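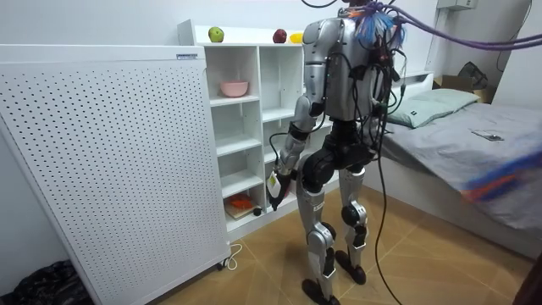 The 1858 transfer of power was little more than a change of letterhead, one reader wrote after our last issue, and a farmer in the districts would have noticed no difference at all. The editors are grateful for the letter. It raises a question that the Zevard Historical Society has taken as the theme of its reading program for the coming year: what changed in India when rule passed from the East India Company to the British Crown?

On paper, a good deal changed. The Government of India Act of 1858 abolished the Company's Board of Directors and the Board of Control, and placed their powers under a Secretary of State in London. The Company's armies passed to the Crown. The Governor-General also took the title of Viceroy.

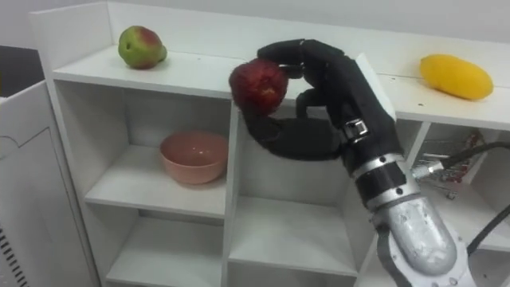
But the same men stayed at the same desks, another member objected at the Furtună reading room, and the land revenue was still due. The point is a fair one. Many district officers kept their posts, and the courts and tax offices carried on from one government to the next. The policy toward the princely states, however, did change. The practice of annexing a state whose ruler died without a natural heir was given up, and existing treaties with the princes were to be respected.

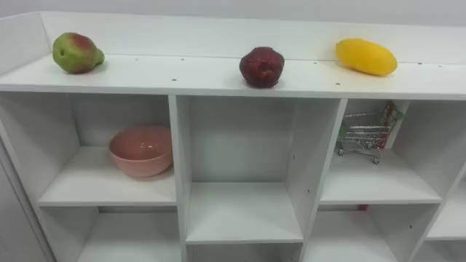
Members preparing papers are asked to begin with the records of a single district and to keep to a short span of years. Land revenue accounts differ from one province to another in layout and in the terms used, and figures taken from two systems should not be placed side by side without a note. Fruit spaced out in a row on a white shelf, with the pear at the left end, can be checked against a list at a glance. A column of assessments, arrears and remissions cannot, and the reader will need to know how each entry was reached.

The Asano Fund will support 5 papers. Each should run to no more than 30 pages, with a summary of up to 1000 words. Proposals are due in April and may be submitted through the Clikex member portal.
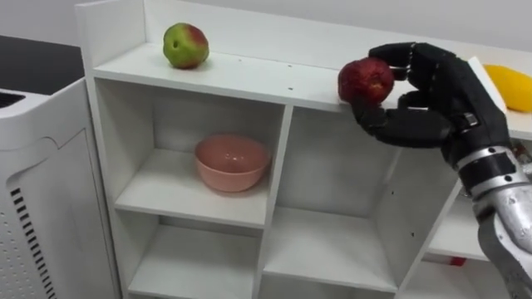 Editorial Office, Zevard Historical Society
24/11/2023

The reading list has been revised and now contains nine titles, including two on the princely states. Copies may be consulted at the Furtună reading room during regular hours. Letters on the theme are welcome and may be shortened for publication.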